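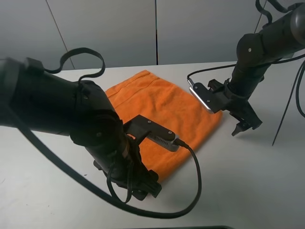

Towels at the Baths: hiring, washing and bringing your own at Vesgate

Student project report, Bridside College, Environment and Community module

1. How the project came about

I have been swimming at Vesgate Baths since I was small enough to need armbands, and for all of that time there has been a hatch next to the turnstile where you can hire a towel. You hand over your coin, you get a towel, and on the way out you drop it in a big canvas bin by the door. I never gave it a thought until our module tutor asked us to pick something ordinary in Bridside and find out what it costs in water, power and people's time. Most of the group went for buses or school dinners. I went for the towel hatch, partly because I was fond of it and partly (I may as well own up) because I would get to go swimming for my homework.

The question I settled on was a simple one. How many people who come to swim at Vesgate hire a towel, why do they do it, and could the baths wash fewer of them without making anybody's swim less pleasant?

2. A little background

Vesgate Baths opened with slipper baths as well as a pool, in the days when many of the terraces on that side of Bridside had no bathroom. People came for a hot wash as much as for a swim, and a towel and a small piece of soap were part of the price. An old price board is still up in the corridor, behind glass, and it gives one charge for "bath with towel" and a lower one for "bath, own towel". So the choice I was studying has been put to visitors for a very long time, and I found that rather lovely.

The slipper baths closed and became the store room and the laundry. The laundry is a narrow, very warm room with two washing machines and one large dryer, a Plallitz, which the staff speak of as though it were an elderly relation. Everything goes through there: hire towels, the cloths from the café, and the robes for the aqua class.

Cotton towelling is such a good thing to dry yourself with because of its loops. Each loop gives the water more yarn to soak into, so a looped towel can take up a great deal more than a flat cloth of the same size. The trouble is that the loops hold on to water just as well when the towel comes out of the wash, and that is why drying was the part of the job the staff most wanted to talk to me about. 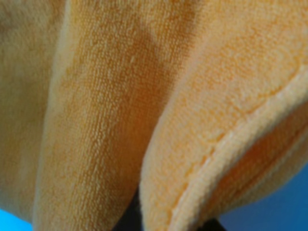 A thick towel feels like a treat, and the baths went over to thicker ones a few years ago after complaints in the suggestion box. The laundry staff told me that the dryer has had to run longer ever since, and that on busy evenings it is still going when the lights are turned off in the pool hall. I would have liked to measure this properly with a plug-in meter, but the dryer is wired straight into the wall and I was quite rightly told to leave it alone.

3. What I did

The baths kindly let me see the door figures and the hatch figures for May. I also wrote a one-page questionnaire and left it on the counter of the Son, the little café upstairs that looks over the pool, with a jar of pencils and a shoebox for the answers. I kept it there for 4 weeks. I had planned on two, but the first fortnight brought in very little, until one of the café staff suggested moving the shoebox beside the sugar. After that it filled up nicely.

Besides this I spent several mornings in the foyer, talking to anyone who had a moment. I didn't write down names, and I asked before I wrote down anything else.

4. What I found

In May there were 2505 visits to the pool and 778 towels were hired, so just under a third of visits came with a hired towel. I had guessed it would be far fewer. The hatch has a sleepy look about it most of the day, but the early swimmers are through it before seven, while I am usually still in bed, and they account for a good share of the total.

I got 70 questionnaires back. The commonest reason people gave for hiring was that they were going straight on to work and did not want a damp towel in their bag all day. I had not put that down as one of the answers to tick, so people had to write it in the space at the bottom, and I take that as a sign they felt strongly about it. After that came forgetting, and after that a group of mostly older swimmers who said they had always hired one and saw no reason to stop. One person wrote, "It is part of my swim." Another had drawn a small duck.

People who brought their own were mostly families, who tended to drive or live close by. Several parents said that hiring for everyone would cost too much. A few said they didn't much like using a towel that other people had used, however well it had been washed, and I had some sympathy, though having seen the laundry I can report that it is spotless.

I also asked whether people would mind a thinner towel. Opinion was divided here, and it was divided more warmly than I had expected from a question about cotton. Regular swimmers on the whole did not mind. Occasional visitors did, and one of them told me at some length about a hotel. 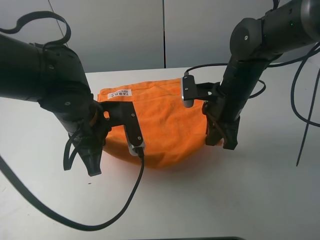 Figure 3. Orange terry towel, bunched up, with the white label showing.

5. Ideas for the baths

The first idea is hooks. If the real difficulty is the damp towel in the work bag, then a warm rail or a row of numbered hooks for regular early swimmers might help a fair few of them to keep their own towel at the baths and take it home for washing at the end of the week. There is an unused stretch of wall behind the lockers, near the boiler room, which is already the warmest spot in the building. I mentioned it to the duty manager, who went and stood there for a bit and said she could see it working.

The second is to offer two sorts of towel at the hatch, a thin one at a lower price and the thick one as now. This would bring back something of the old price board. It would also mean two piles to fold and two piles to store, and the laundry staff were not keen. I have left it in all the same, with their objection noted, as it seemed fair to both sides.

The third is a line outdoors. The yard behind the baths gets the sun from late morning and is used for very little except bins. The seagulls are a worry.

6. What I would do differently

I only had door figures for May, when the weather was kind. I suspect that more people hire in winter, when nothing dries at home, and I would love to see a whole year. My questionnaire also sat in the café, so I heard mainly from people with time for a cup of tea, and the very swimmers who were dashing off to work are likely to be missing from it. If I did it again I would have a second box at the turnstile.

I should also have asked how old people's own towels were. Quite a few told me without being asked, and some of the answers were astonishing – there is a beach towel in regular use at Vesgate that is older than I am.

7. Thanks

Thank you to everyone at Vesgate Baths, above all the laundry staff, who answered the same questions more than once and let me fold. Thank you to the Son for the counter space and the toasted teacakes, and to all the swimmers who stopped to chat with wet hair. A copy of this report has been left at the hatch for anyone who would like to read it.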